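Wednesday, April 22, 2026

Up at six, no milk, black tea, out the door with one boot undone. Allotment before work because the forecast said rain by ten and for once I believed it. Rain came at half eight. Typical.

Anyway. Potatoes are in. Two rows of first earlies, one of the knobbly ones Siham swears by and can never remember the name of. She had them in a carrier bag on the windowsill since March, sprouts as long as my finger, half of them snapped off on the bus. Put them in regardless. The ground at the far end is still claggy, comes up in lumps like cold porridge, so I only did the top bit and left the rest under cardboard.

Water trough has a crack in it again. Moved the leeks. Then moved them back as I'd forgotten that's where the beans are going. Must draw the plan out properly this year, the envelope from last year has gone soft and I can't read half of it. 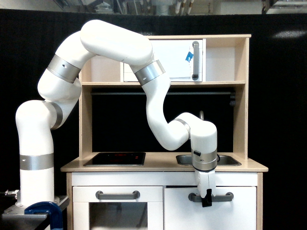 When should the beans go in, then? Middle of May at the earliest up here, later if the nights stay cold, and started in pots indoors a month before if there's a sill going spare.

There isn't a sill going spare. Tomatoes have all of them. Gwendolyn offered me her porch and I said no out of pride and will be ringing her tomorrow to say yes.

Ran into Ziad by the gate. He's got the plot next to the compost bays now, the one that was all brambles. He's paid 84 pounds for a second hand shed, which he has to collect from Balbridge in pieces, and he wanted to know did I know anybody with a van. I do not. He told me all about the shed. Felt roof, one window, door hung on the wrong side. I was getting wet by this point and kept nodding. Nice man but he does not feel rain.

Work was work. Three calls from the same woman about the same invoice. Oluwatosin brought in plantain and we ate it standing up by the printer. Left at five on the dot, which made me feel like a criminal. 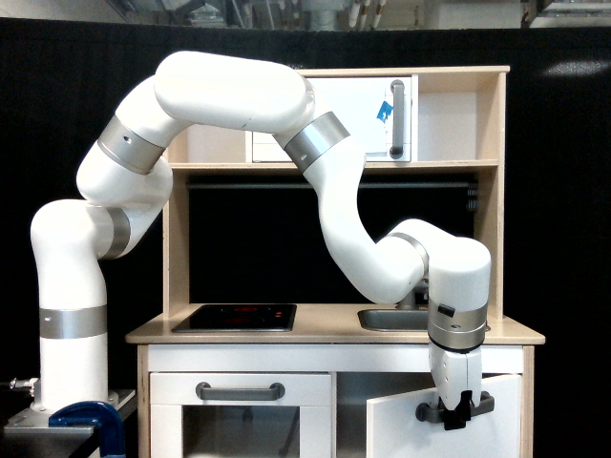

Rhubarb is the thing I am pleased with. It has gone mad. I put that crown in two years ago and it sulked all of the first spring, then last year four thin sticks, and now look at it, leaves like umbrellas. Pulled a big armful tonight and stewed it with orange and too much sugar. No room to put it down anywhere, every surface in the kitchen covered in seed trays, and I ended up going through the cupboards one after another for a clean jar, leaving every door hanging open just like that little low one on the toy kitchen, and then of course walked into one. Shin. Bruise coming up already. White doors and pale wood do look smart though, even toy sized, and mine are still the brown the last people left. Might paint them. Won't paint them. Found three jars in the end, none with a lid that fits.

Maya rang while it was bubbling, so it caught on the bottom a bit. She's been given a garden with the new flat, first one she's ever had, and wants to know where to begin. Told her to do nothing for a year. Watch where the sun goes, see what comes up by itself. She did not like that at all. She wants a pond by June! I said get a washing up bowl, sink it in, stick a brick in it so things can climb out, and she went quiet and then said was I being serious. I was. The one at Indilby started as a washing up bowl and there were newts in it by the second summer.

She's also been told by somebody at her work to pull all the dandelions. Said leave them till the bees have finished. We argued about that for a while. I may have got a bit heated about dandelions. Will text her. 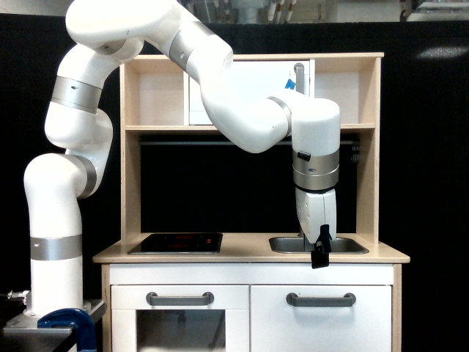

And then she wanted to know about slugs, and I had no wisdom to offer. I've tried the lot. Eggshells, useless. Coffee grounds, useless, and the plot smelled like a station cafe. Beer in a yoghurt pot does get a few but you have to empty it in the morning and I can't face it before breakfast. What I do now is go out with a torch and pick them off and walk them over to the long grass, and I'm fairly sure they walk straight back. Siham says plant double and let them have half. She has more patience than me.

Lettuces so far: eaten, eaten, eaten, one left. Have put a cut off bottle over that one.

Ordered the netting at last. Been putting it off for weeks as it never seems urgent until the pigeons are sat on the cabbages looking at you. Should come Friday. Also need:

twine
more labels (wrote the last lot in biro, all blank now)
lid for the water butt
something for the trough crack, ask Ziad
jar lids!! 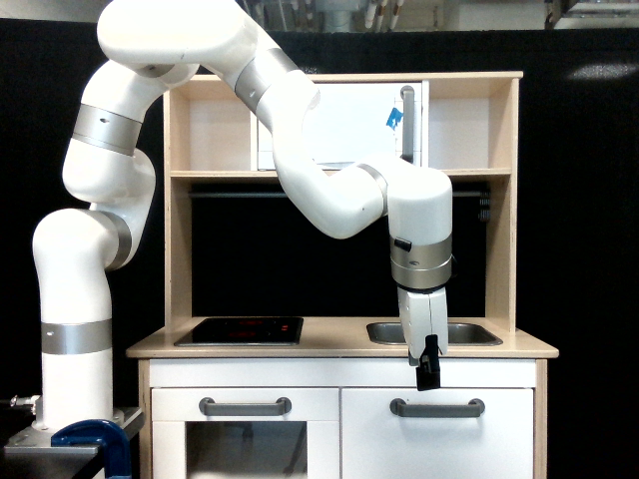 The toy kitchen, black curtain behind.

Nearly eleven. Rhubarb has cooled and I had a bowl of it with the burnt bit scraped round. Good actualy. Sharp. Two jars for me, one for Gwendolyn so I can ask about the porch without feeling I'm begging.

Hands still smell of soil. Knees complaining. Rain's stopped and there's a blackbird still going, daft thing, it's pitch dark. Cat from over the road has been digging where I put the carrots, I could see the prints all along the row, so those will come up in clumps if they come up at all. Might resow at the weekend if it's dry. If it's not dry I'll clean out the shed, which I have been saying since Christmas, and there's a bag of daffodil bulbs in there I never planted and am scared to open.

Must ring the dentist. Must find other glove. Bed.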